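Stonura Neighbors Help Board > Home & Laundry

How often should I wash jeans, and why do mine smell like a basement?
Posted by Ayane Minami, 26/02/2025

I own two pairs of jeans and a marriage that has so far survived both of them. My husband washes his after every wear. I was raised by people who believed denim should be washed when it can walk to the sink by itself, and I've mostly stuck with that.

The trouble is that my darker pair has started to smell. Not dirty, exactly. More like the inside of a cooler somebody put away in December with the lid on. They come out of the wash fine, I dry them, I fold them, and by the time I put them on again there it is.

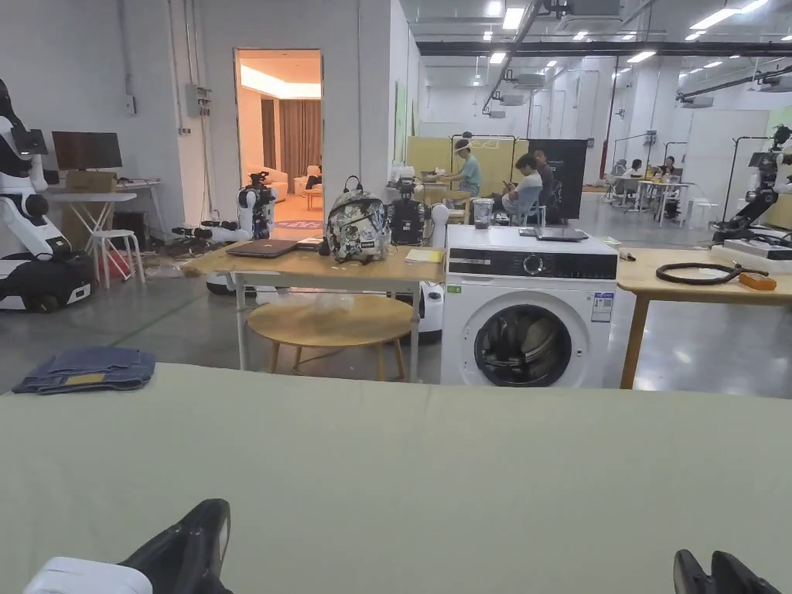
I've tried the freezer trick everybody's cousin swears by. Now I have had cold jeans that smell like a cooler. I've also tried vinegar, which gave me a cooler with a salad in it. The washer is a front loader, a Vosar, came with the apartment, and I use the detergent that was on sale. Water here is hard enough to chew.

So: how often is normal, and is it the jeans or the machine? Please don't tell me to buy new jeans. These are the ones that fit.

Vaida Juška

It's the machine. It's nearly always the machine. Front loaders hold a little water in the rubber gasket around the door, and if you shut the door between loads you're running a small pond. Pull the gasket back with your fingers and look in the fold. Have a paper towel ready and don't do it right before lunch.

What I'd do:

Wipe the gasket out, all the way around, including the bottom where the holes are.
Open the little hatch down front, if yours has one, and clean the drain filter. Put a baking pan under it first. I did not, once, and met my downstairs neighbor that way.
Take the detergent drawer all the way out and scrub it and the slot it lives in.
Run it empty on the hottest setting with washing machine cleaner. No clothes.
Leave the door cracked afterward, forever, unless you have toddlers or a cat with ambitions.

Then look at how much soap you're using. The line on the cap is drawn by people who sell soap. I use 2 tablespoons for a regular load and my clothes come out the same as they did when I was pouring it in like pancake syrup. Hard water does need somewhat more, so creep up from there if things look dingy. The extra doesn't rinse out, it just sits in the fabric and goes sour.

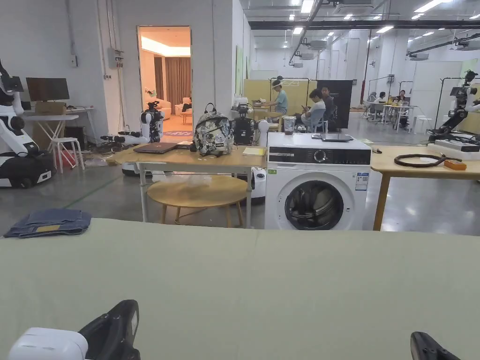

Ayane Minami came back to say that she had looked in the gasket and would be thinking about it for some time. There was a sock in there that belonged to neither of them. She wanted to know whether the jeans themselves could be saved or if they had to be done again from the start, and whether fabric softener would help cover things up in the meantime.

Do them again, and skip the softener. It coats the fibers and gives the smell something to hang on to. Turn them inside out, zip them up, and wash them warm, not hot, with nothing else in there but maybe one other pair. If you've got a bottle of enzyme detergent, soak them in the tub for 3 hours first. The tub will turn blue. It wipes off.

Drying matters more than people think. Waistbands and pocket bags stay damp long after the legs feel done, so check there with your hand before you fold anything.

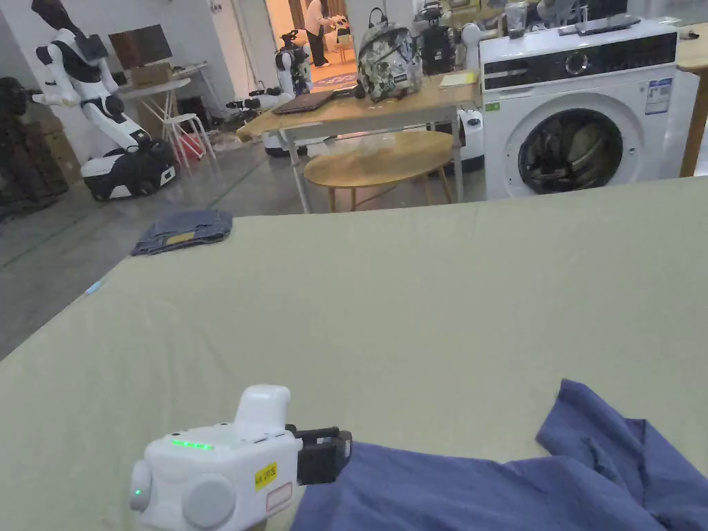 If you're hanging them, hang them by the hems with the pockets pulled out like a broke guy in a cartoon. Overnight at least, and longer in winter.

As for how often, I go by the knees. When they bag out and stay bagged, it's time. For me that's every 8 or 10 wears, for my brother the roofer it's every single one, and we're all glad of it. Your husband isn't hurting anything except the color.

uibo_55

never washed mine. 112 wears and counting. you get used to it

Vaida Juška

Do the people around you?

uibo_55

live alone

Ayane Minami

Update for anyone with the same problem. Cleaned the gasket, the drawer and the filter (3 bobby pins and a guitar pick, we don't own a guitar). Soaked and rewashed the dark pair. No cooler smell after two wears. My husband would like it noted that his jeans never smelled. His jeans are also now the color of skim milk.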